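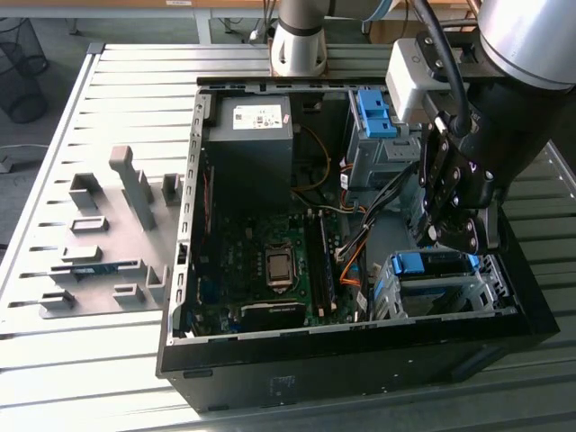
Section 4: Loading an index of names into Serkum

Updated September — Edgate local records guide
17 comments

The Serkum leaflet says an index can be loaded "in minutes". Ours held 4,000 burial register entries and took most of an afternoon, so set the time aside.

1. Save your transcript as a plain CSV file. Keep the original spelling of every surname, however odd.

2. Open Collections, then Import, and pick Parish Register. The Automatic setting claims to work out the columns. It put our burial dates under baptisms.

3. Match each column by hand. Leave Fingate codes blank unless your archive really uses them.

4. Load a test batch of no more than 600 rows. Larger ones may stop partway and still report "Complete".

5. Check the test batch against the register pages, then load the rest.

Note: "Suggested matches" are guesses. Serkum will happily join two men with the same name and parish — even if one was buried before the other was born.

Caution: Merge cannot be undone. Keep 2 copies of the transcript, one of them away from the machine. The Gowda add-on promises to reverse a merge, but we got back the names without the page references.

Shares: 2

Related sections
Section 3: Transcribing faded entries
Section 5: Linking scans to names
Section 6: Printing a surname list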